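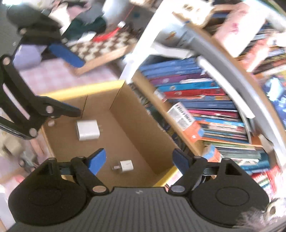

Two chargers in an open cardboard box, with the hand-held grippers over it.

The time axis is part of the data

Most arguments about robot learning are about models. I want to argue about the software that sits in front of the model, the part that reads the recordings, lines them up and decides which ones get used. I have worked on that part for long enough to think it gets too little attention, and that a lot of what gets called a policy failure is a bookkeeping failure.

Take a job like moving small things in and out of a box. A person does it with a gripper in each hand, and each gripper records its own video, its own finger opening and its own position. To train anything on this you need to know what both hands were doing at the same moment. Each device has its own clock. The clocks start at different times and run at slightly different speeds, and the usual fix is to match them once at the start and hope.

At Mansilla, where I spent my first years in this field, we matched them once at the start. The offset at the end of a long session could reach 40 milliseconds. On paper this is small. For a single arm picking up a mug it is small in practice too. For two hands passing an object between them it means the training data sometimes shows one hand letting go before the other has closed. A model trained on that learns to let go early, because we told it to.

We spent a spring on the model. We changed the action horizon, we changed the image encoder, we added noise and took it away again. In April somebody plotted left finger width against right finger width on one axis and the problem was visible in the plot. The fix was a short script that estimated the drift from the motion itself and stretched one stream to fit the other. It took an afternoon to write and a week to trust.

My first claim, then, is that alignment should be checked in every episode, by software, and that the result should be stored with the episode. A pass or fail flag is too little. Store the number. Someone will want to train on handovers later and will need a stricter limit than you do, and if all they have is your flag they will have to redo your work.

My second claim is about filtering, and fewer people agree with it. The standard practice is to throw out episodes that look bad. An object slips, the person hesitates, the fingers close on air and open again. At Wikbridge I inherited a filter that rejected any episode where the gripper closed more than once on the same object. It had cut 900 episodes from the set. I watched a fair sample of them, and most were fine. The person had missed, backed off and tried again. A robot is going to miss too. If every recording it has learned from shows a clean first grasp, it has no idea what to do next, and what it does in practice is carry an empty gripper to the goal and open it there.

I would keep those episodes and label them. Labeling costs more than deleting, and this is the honest objection to it. You need a segment format that everyone's tools can read, and you need people to agree on what a retry is. We settled on 2 labels after starting with 10, and the two we kept were "attempt" and "recovery." The longer list gave us arguments and very little else.
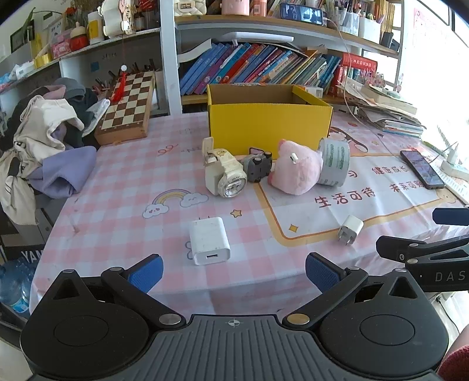 Severino Paredes read a draft of this and disagreed with the part on filtering. He thinks a recovery label only helps if the failure before it was a natural one, and that people holding grippers fail in ways a robot arm never will. "A person fumbles because the wrist is tired or they looked away," he wrote. "The arm misses because its depth estimate is off. You'd be teaching it to recover from somebody else's mistakes."

It is a good point and I can only answer half of it. The causes differ, but the state the hand ends up in is often close to the same: fingers shut, object off to one side, a little rotated. What the policy sees is the state. Where the states do differ, I agree with him that the human data won't help, and that you have to collect failures on the arm and mix them in. I don't know what the right mix is. I have not seen anyone show it convincingly.

My last complaint is smaller. Dataset tools mostly treat a recording as a finished thing. You convert it once, into whatever layout the training code wants, and the raw files go to cold storage. Then the drift estimate improves, or the labels change, and the conversion has to be run again by someone who has left. Keep the conversion in version control, next to the training code, and write the commit into the output. Lollavton, our loader, refuses to open a converted set without one. People complained about this for the first month and some still do.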